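Home & Garden Help > Woodworking and Crafts > Finishing

How do I finish a chunk of old log for indoors without ruining the bark?

Asked by Nandini Varghese
61 views this month

Hi everybody, first question from me, so please forgive me if I put it in the wrong section. I'll try to give you all the details because I know it's annoying to have to drag them out of people.

My father-in-law had a farm near Storkumness, and when the place was sold last August we each got to pick one thing to bring home. The others went for sensible things like the kitchen clock and the good knives. I picked a piece of log that had been standing at the back of the machine shed for longer than any of us can remember. My husband thinks it came down from the old windbreak. It stands upright by itself, the top is all jagged where it split, and there is bark on a good part of it. It's about as tall as my arm is long, and I love it more than I can explain to people who come to dinner.

It has been in our garage since then, up on two bricks with a fan blowing past it during the damp months. Now I'd like to bring it into the living room and stand it on the long table by the wall, next to a lamp and probably a fern. I want it to look as close as possible to how it looks right now, rough and dark and a bit wild, and not like something from a hotel lobby.

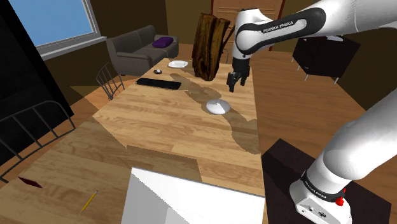 So my worries are these. First, bugs. I haven't seen any sawdust piles, but my neighbor told me a story about beetles in a coat rack that kept me up at night. Second, the bark. Does it have to come off? I've read that it always falls off eventually and I've also read that it's fine, sometimes on the same website. Third, what do I put on it? I have half a can of glossy polyurethane left over from the stairs and I would be happy to use it up, but something tells me no. And fourth, I don't want it scratching the table, which was not cheap.

I'm not very handy, but I am patient and I follow instructions well. I have a small drill, a stiff brush, a vacuum with a narrow nozzle, and most evenings free after 6. Thank you all so much in advance!

3 answers

Answer by Senthil Varma
Marked as best by the asker

Hello Nandini, and welcome. What a nice thing to have picked. I have a slab from my uncle's walnut in the hallway and people always want to touch it, so be prepared for that.

You've already done the slow part by letting it sit in the garage with air moving around it. Before anything else I'd find out how dry it is. Borrow a moisture meter if you can (our library lends them out, maybe yours does too) and check low down near the base, where a log holds on to water the longest. Mine went from the shed to the house too early and opened up a crack I could put my thumb in. It was a nice crack, as it happened, but I hadn't planned on it.

For the bugs, stand it on a sheet of white paper and leave it alone for a few weeks. Fresh powder on the paper means something is living in there. If you do find powder, the usual cure is heat, and a piece that size won't go in a kitchen oven, so ring around for a sawmill with a kiln. The one I used, Ikwood, let me put my slab in with a load of theirs and charged me 80 dollars. I grumbled at the time and I'd pay it again. Ask them to take the wood up slowly, and tell them you care about the bark, or they may knock it off for you as a favor!

Now the bark. Trees cut in winter tend to hold on to theirs and trees cut in spring and summer tend to let go, and with an old piece you simply don't know. Press it all over with your thumbs. Anything that moves, either take it off now or glue it back. I run thin wood glue in behind with a drinking straw, wrap the whole thing in strips of old bicycle tube, and leave it overnight. Brush it well first, with the grain, and vacuum out the cracks. You'll be amazed what comes out. I got a whole wasp nest (empty, thank goodness) and a Reddy seed packet.

As for the finish, please leave the polyurethane for the stairs. Gloss on bark looks like wet candy and you can never get it off again. I like a matte hardwax oil, one thin coat on the bare wood and just the lightest dab on the bark to keep it from shedding. I use the Fumico matte, but any matte one will do. Try it somewhere at the back, because all oils darken wood, and yours is dark already. Wipe off everything that hasn't soaked in after fifteen minutes or so, and lay the rags out flat outdoors to dry before you throw them away. Oily rags in a heap can catch fire by themselves, so please don't skip that bit.

Under the base I'd put cork, the thick kind. Felt pads are too small for a bottom that isn't level.
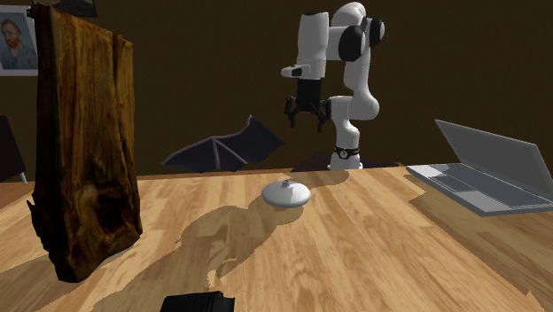
Upright slab with a ragged top and a dark hollow or knot near the base

Hollows like that are where I'd spend the most time with the narrow nozzle. If the wood inside is soft and crumbly, pick it out with a spoon until you reach something firm. A little wood hardener in there afterward doesn't show, as it's dark inside anyway.

Oh, and keep it away from the radiator. And put the fern on the other end of the table!

Answer by timberlady1847

Take the bark off. I know you don't want to hear it. I kept mine on for two years and swept up after it every single morning. Bare wood under oil is beautiful and you can always keep a piece of bark in a drawer.

Answer by porchswing

I just put hairspray on mine. Seems OK so far.

Comments on the best answer

Nandini Varghese: Senthil, thank you, this is so kind and so thorough. I've put the paper down under it tonight. One more question if you don't mind, does the cork get glued on or does the log just sit on it?

Senthil Varma: Just sit it on there, dear. If it rocks, tuck a second bit of cork under the short side. I'd only glue it if you have cats.

Nandini Varghese: We have two cats.

Senthil Varma: Then glue it, and use a wide piece of board under the cork as well, wider than the log, with a couple of long screws up through the board into the base. You can use your small drill for the pilot holes. Let us know what the paper says!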